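Sorting out the bar tubs: keep the old grey bins or bin the bins?

tiina_t
Hi all, me again with another shed-and-hall storage question. I run the build table at our community hall and we've got a heap of long bars in red and dark green that the kids use for towers and bridges. They've lived in grey metal bins since before my time. The bins weigh a tonne, they're loud as anything when a bar gets dropped in, and the bottoms are scuffed to bits.

I'm tossing up between cleaning the bins up or buying the Jarka plastic tubs, which would run us $229 for the set. I've got until the end of February to spend the money or I lose it.
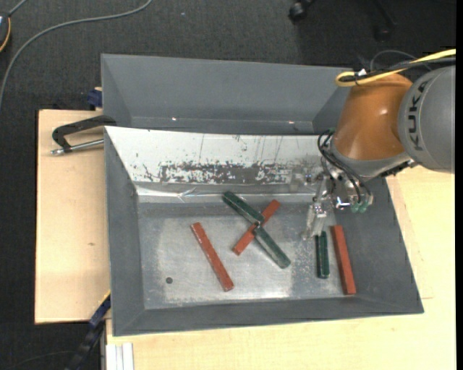
I'm leaning towards keeping them, to be fair. The pale sloping panel is what bugs me. It's got dark grey scrapes and flaky bits right along the lower part, and I keep finding little white flecks on my sleeves when I reach in. Has anyone sanded something like that back, or do you just pull it out and start again?

gumboot_sal
Keep the metal! We swapped to plastic tubs at our place (the Gindano ones, not the Jarka) and two of the 13 had split corners by the end of winter. Long bars are murder on corners, they go in end first every time.

For the panel I'd unscrew it, if it's screwed, and cut a new one. Sanding flaky stuff around kids' gear is a pain and you'll be vacuuming for a week.

Salamatu Atinga

pedro_colour_coded
Gonna disagree with Sal. Metal is fine if nobody has to carry it. Who's lifting these at pack-up? Our bins were smaller than those look and my back still complained. Plastic on a trolley, done.

Also why are the red and green in together? Split them by colour and pack-up takes half the time. I will die on this hill.

tiina_t
Me, mostly, with one of the bigger kids on the other end lol. They slide along the tabletops okay so it's only the lift at the start and finish.

Colours are mixed on purpose, Pedro! If I split them the little ones only ever build in one colour, and then there's a fight over red.

pedro_colour_coded
Then let them fight over red. Builds character.

gumboot_sal
Ignore him. Tiina, what about the worn edges on the bars? One of those reds looks pretty scuffed. I touch ours up with the Sutar enamel, a 500 mL tin has lasted me ages. Give it a proper few days to harden or they'll stick together in the bin, ask me how I know.

tiina_t
Ooh, hadn't thought of repainting. I was going to leave the scuffs, the kids don't care. How many coats?

gumboot_sal
Two thin ones. Do the ends first and stand them up in a milk crate.

kettle_on_47
Late reply, sorry, been away. I'm with keeping the bins but put something down in the bottom. We cut up old carpet tiles and the noise dropped by more than half, easy. Looks like your floor's carpet already so you might have offcuts in a cupboard somewhere?

pedro_colour_coded
Carpet in the bottom of a bin is a crumb farm. Rubber matting, then you can hose it.

kettle_on_47
We don't let them eat at the table, Pedro.

tiina_t
Okay, there might be offcuts behind the stage, I'll have a dig tomorrow arvo. Plan so far is new panel, something soft on the bottom, and I'll try the paint on one red and see how it goes. Does anyone know if hardboard is tough enough for the panel, or do I need to go to ply?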